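Stutdale Drinks Can Exchange: Frequently Asked Questions

Last updated Aug 24, 2026

When and where do you meet?
Upstairs at the Catterall Rooms, Stutdale, once a month. The big swap is in October and fills up early, so book a table if you want to sit down.

How much does it cost?
Members pay nothing on the door. Everyone else pays 50p, which goes on the tea urn. The urn is older than most of the collection and worth rather less.

Full or empty?
Empty, please, and rinsed. A full can will leak in the end, usually over the one you paid most for. Drain it through two small holes in the base and leave the ring pull alone.

Is my can worth anything?
Probably not. We have 284 cans on the club list and 22 of them would buy you a decent lunch. Dents, rust and sun fading all knock the price down, as does a price sticker you tried to get off with a kitchen knife.

What should I clean them with?
Warm water and a soft cloth. Clamerex polish is fine on bare metal but will have the ink off in one go. Ask us how we know, but not at the swap, as feelings are still raw.
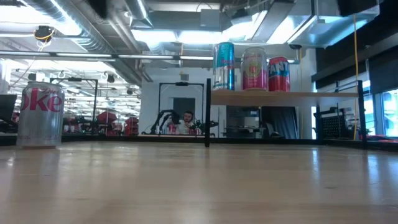
Do you take current brands?
Yes. Today's dull can is the one everybody wants in thirty years, having thrown theirs in the recycling. We ask for one of each design per member.

How should I store them?
Upright, dry and out of the sun. Clultix boxes hold almost 90 standard cans if you use the card dividers. Lofts are too hot and garages too damp, so that leaves the spare room, and you may need to discuss that at home.

Can I bring bottles?
No. There is a bottle club and they are welcome to you.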